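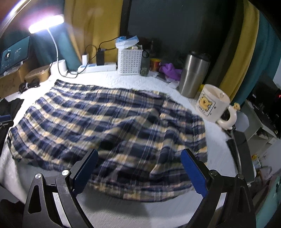

Duygu Güler says I should quit whining and just take the night bus to Uvitz, and okay, she has a point! The train is 33 now and the bus is 10.

But the bus gets in at 5 a.m. and nothing opens in Uvitz before 8. I've done that wait once, in January, on a bench. Never again.
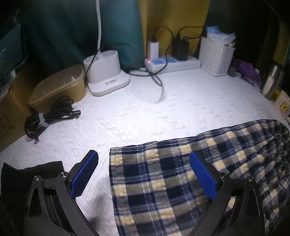 So I'm looking at going through Czarnecka instead, one change, 29 all in. Longer ride but I'd get a window and a nap. Packing light either way, one bag, and the plaid is coming with me. Leaving Tuesday if anyone wants to split snacks!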